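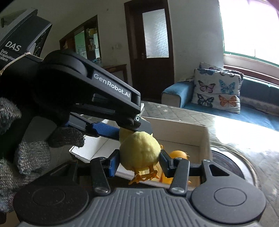

## Grasp segmentation for soft toys: Moriarty results

The manipulation group at Plellthorpe has finished the first pass on Moriarty, its method for splitting continuous hand-held gripper recordings into labeled grasps. The input is a home tidying task: toys on a quilted surface, an open box, one operator holding the gripper. The operator does not mark where a grasp begins or ends. Moriarty has to find those points from finger opening and wrist-view video alone.

Earlier work in the group used a fixed threshold on finger opening. The threshold works on rigid objects, where closure stops abruptly at contact. Plush compresses. The fingers keep closing after contact, and the threshold places the start of the grasp late, sometimes after the lift has begun. A policy trained on those labels learns to raise the arm too early.

Moriarty replaces the threshold with a two-stage test. The first stage looks for a change in closing speed. The second compares motion inside the region between the finger pads with motion outside it; once an object is held, it stays nearly still relative to the pads while the background moves. A grasp is recorded when both conditions hold for 12 consecutive frames.

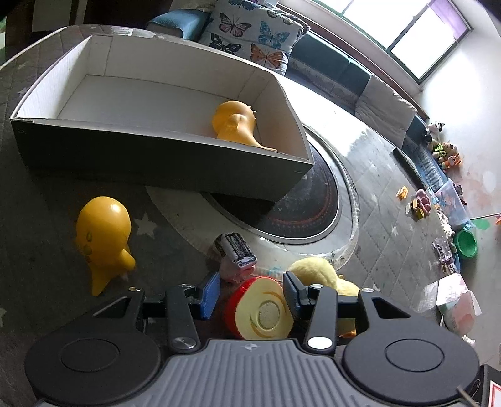
The second stage is sensitive to clutter. When a neighboring toy of similar color sits just behind a fingertip, the region between the pads can pick up part of it, and the motion comparison becomes unreliable. Chantal Fraser reviewed the 267 grasps in the evaluation set by hand and found 17 with a wrong start or end point. Most of the 17 involved two yellow objects close together. Strong window light was the next most common factor — exposure shifts as the wrist turns, and the tracker drops features on pale fabric.

Dwayne Haverford is testing a narrower region that follows the pad edges. It costs more per frame and has been run on 100 grasps so far, too few to report a rate.

The labeling code is in the Skellis repository under the March tag. Anyone using the older Joltesard loader should update it first, as the old version discards the finger-opening channel without a warning. Comments on the frame count are welcome, particularly from groups recording at lower rates.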